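蜂蜡、棉芯和一锅不肯听话的颜色：走进Keogh蜡烛工坊

推门进去，先闻到的是蜂蜜味，然后才看见人。Keogh工坊的主人正蹲在地上给炉子换垫圈，头也不抬地喊了一句：“别踩那块布，刚晾上的棉芯！”

我在门口站了半分钟，心里已经开始喜欢这个地方了。

工坊在Valtelard老街的尽头，前身是一家修鞋铺，墙上还留着一排挂鞋楦的钉子，现在挂满了剪芯用的剪刀、温度计和各种长度的棉线。她做蜡烛做了12年，从自家厨房的一口小奶锅做起，做到现在有了两口大锅、一面货架墙，还有一本写得密密麻麻的配方簿。

“最早那几年全是失败，”她说起这个居然很高兴，“有的烧到一半中间塌一个坑，有的火苗小得像豆子，还有一批一点就冒黑烟，把我妈的天花板熏了一圈。我到现在过年回去还得抬头看那圈印子。”

问她什么最难，我本来以为答案会是香味，结果她毫不犹豫地说是烛芯。

“芯子！永远是芯子。粗一号，火太旺，蜡来不及化匀就往下淌；细一号，它自己把自己淹死。同一个模具，换一种蜡，芯子就得重新试。染了色还得再试一遍，颜料多了会堵芯。我有一款粗柱，前后试了好多轮，配方簿上那一页都写到背面去了。”

她把配方簿翻给我看，那一页果然满满当当，边上还画了好几个生气的小人脸。

讲到颜色，她的语速又快了一截。店里的主色是橙色，从浅杏一直到很深的琥珀，她管这一组叫Brimutell，名字是小时候住过的那条巷子的。她说小时候每到傍晚，巷口的杂货店会点一盏罩着橙色玻璃的灯，她总觉得那个颜色是可以吃的。 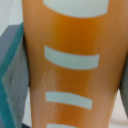
“蜡在锅里的颜色是骗人的，”她说，“热的时候透亮，漂亮得不得了，你以为成了，倒进模子，凉下来一看，发白，发灰，像泡过水的橘子皮。所以我们都要先滴一滴在白瓷盘上，等它凉透了再看。急不得。我这个人什么都急，就这件事不敢急。”

那怎么让它不发白呢？她掰着手指跟我讲：模具要先温过，倒的时候贴着壁慢慢来，倒完盖一条旧毛毯，整晚不去动它。毛毯是她外婆留下的，蜡渍斑斑，已经硬得能自己站起来，但她坚决不换。

我问能不能上手试试，她立刻给我找了一条围裙。浸蜡这一步看着实在简单，把棉芯放下去，提起来，等一等，再放下去。可我提得太快，第三次就长出一个歪脖子。她在旁边笑得直拍桌子，说这根要留着，贴上我的名字放在橱窗里。（我离开时它真的在橱窗里，夹在两根笔直的白蜡烛中间，很有骨气。）

“手浸的蜡烛每根都有点歪，”她说，“机器压的很直，也很好，停电的时候谁管它直不直呢。可是手浸的你拿在手里，会觉得它是长出来的，一层一层，跟树一样。”

去年冬天，工坊接了一笔让全家人都睡不好觉的单子：Fununlow剧场要在跨年演出里用真蜡烛，一共616根，要求高矮一致，能从开场烧到谢幕，还不能滴到地板上。

“我先说不行，挂了电话又打回去说行，”她回忆道，“那阵子我爸负责剪芯，我妹妹负责装箱，我在两口锅中间来回跑，晚上做梦都在数一二三提起来。”

我问演出当晚她去看了没有。

“去了！坐在最后一排，台上演什么我一句都没听进去，眼睛就盯着火苗。灯一关，全场的蜡烛亮着，旁边一位老太太‘哎哟’了一声。就那一声，我觉得前面的觉都没白熬。”

现在她每个月开一次小课，一次只收几个人，从熬蜡教到脱模。来的人里有刚退休的老师，有想给婚礼做伴手礼的新人，也有一位每次都来、每次都只做同一款小圆蜡烛的先生。她从来不问为什么，只把那个圆模子提前给他留好。

临走前我请她给家里用蜡烛的读者几句建议。她想了想，一口气说了一串：第一次点，要等表面整圈都化开再吹灭，不然以后每次都只烧中间那个洞；每次点之前把芯子剪短，留半个小指甲盖那么长就够；别放在风口，别放在窗帘底下，人出门火就得灭；烧剩的蜡头别扔，攒够一碗，隔水化了，还能再做一个。

“还有，买了就点，”她补了一句，“好多人买回去舍不得，摆在柜子上落灰，颜色都晒淡了。蜡烛就是拿来点的呀！”

六月她打算把后院的棚子收拾出来，种一小片薰衣草，顺便试试用植物染色。她说多半要失败很多次，说的时候已经开始翻配方簿找空白页了。

Keogh工坊下午两点开门，晚上七点打烊。炉子开着的时候请轻轻推门，进门靠左走，右边地上晾着棉芯。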